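3 min read

October, after lunch

Spent most of the day on the food containers. The Pliruvau ones have been in the office kitchen since spring and I have been putting off a decision on whether to keep them as the standard lunch box or go back to the older Plevau type. Leena wants an answer before the next order, and the order has to be for 30 or for 100, nothing between, so the decision matters a little.

The lid is the problem. The seal around the rim does its job when it is seated all the way round, but it takes firm pressure at the corners, and people press the middle. The middle does nothing. The panel flexes, feels closed, and one corner stays up. Henok lost 200 ml of lentil soup into his bag that way last week and has gone back to a glass jar. I pressed one shut this morning at the kitchen counter, corners first, then the long sides, and turned it over on a paper towel with water inside. Dry after 7 minutes. Did it again pressing only the center and had a wet towel almost at once.

Took the clean boxes over to the big white table afterward, where the light is better for looking at seals. 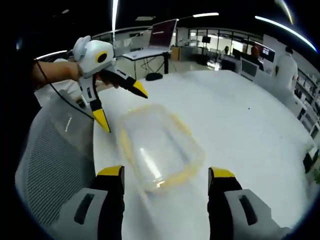
Lid on, with the ceiling lights doing their best to hide the seal.

The glare off a clear lid is a real nuisance for inspection. A raised corner is easier to find with a thumbnail than by eye. I ran mine around the edge of each box and marked the bad lids with a strip of tape. Three bad, all from the same stack, which had been stored under the kettle tray with weight on it. I suspect the lids have taken a slight bow. Must ask Kyung-tae whether he moved them there or whether they were there before him.

Washing: the seal holds water in its groove. If the lid is dried flat it smells after two days. Dried on edge, no smell. Put a note about this over the sink – the last one fell into the sink. 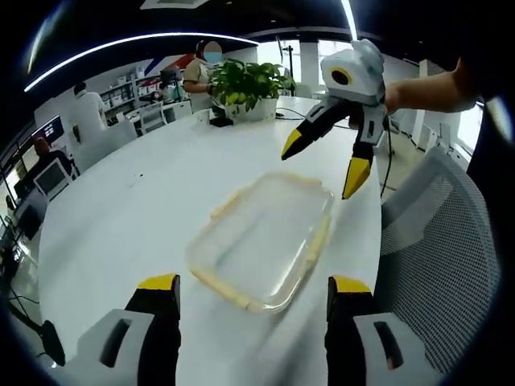
Box without its lid, near the middle of the table.

The base is the better half of the design. It rinses clean, and being clear it shows leftovers from the side, so fewer things get forgotten in the fridge. Yevhen thinks the tint at the rim is turmeric. I think it is the plastic. Left one overnight with baking soda paste on half of the rim, will compare tomorrow.

Labels are still unsolved. Marker wipes off, tape leaves glue, and the paper ones from Trotness go to pulp in the dishwasher. Hammad suggested a rubber band with a tag. I have no rubber bands.

Provisional result: keep the type, order 30, store the lids upright and apart from the bases. Will write to Leena once the baking soda test is done. Also need to buy lentils, and the dish brush is finished.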